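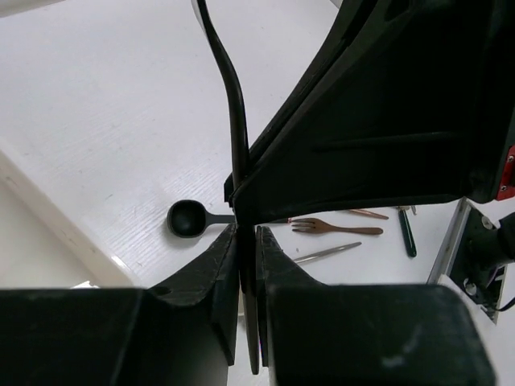
Call for Participants: Conversations on Keeping a Religious Home

Gadico is a small research group that studies religious life in families. We are looking for adults who grew up in one faith tradition and now share a home with a person from another. The project is named Fliria, and it continues until December.

We want to learn how couples and families decide on daily religious matters: which holidays they keep, what food comes into the kitchen, what is taught to the children and who teaches it. We do not judge any answer. It is also fine if you have not decided yet, or if you and your partner disagree.

Who can take part

You should be 21 or older and live in Grisadton or near it. All faiths are welcome, and so are people who left their religion but still keep some customs from it. Clergy may apply also, but we ask them to speak about their own household and leave the congregation aside. We have 34 places.

What we ask from you

Two interviews, each 90 minutes long, at the Karunaratne Reading Room. The second one takes place a month after the first. Between them you write a short diary — a few lines in the evening are enough. You can write it in any language you pray or think in.

Interviews are recorded in sound only. Your name is removed before the text is shared with the other researchers, and you may withdraw any part of it later. Travel in the city is paid.

How to apply

Please send a short letter about your household to the Fliria desk at Gadico. Tell us which hours are good for you; evening interviews can start as late as 7 p.m. We answer every letter, also when the places are full.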